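Ticket 521 – Facilities, Hesden building
Subject: Glare in window room, also the chair
Opened by: Catríona Gilmartin
Assigned to: Hryhorii Yurchenko
Status: Open (again)

2024-11-07, C. Gilmartin
Sun comes straight through the big window from 11 until lunch and I can't read my screen. I asked for blinds in August. I was told blinds were "in the pipeline." It must be a long pipeline.

H. Yurchenko
Blinds quote from Darnar is still waiting on a signature. As a stopgap, please use the white sheet over the middle panes and leave the lower ones clear so you can see the greenery. Also reading your note about the black mesh chair: what is it doing? 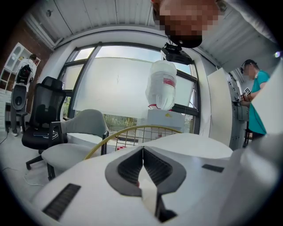

C. Gilmartin
Sinking. I sit down at desk height and 30 minutes later I'm typing with my chin. The lumbar cushion stays where it was, so it ends up supporting my shoulder blades. The gray armchair doesn't sink, but it was built for people with no deadlines.

H. Yurchenko
Sounds like the gas cylinder. Try pulling the lever all the way up with no weight on the seat, then let go and sit.

C. Gilmartin
Tried it 3 times. Same descent, slightly more graceful.

H. Yurchenko
Cylinder ordered from Stusix. Sheet stays up until the blinds arrive. Leaving this open for both.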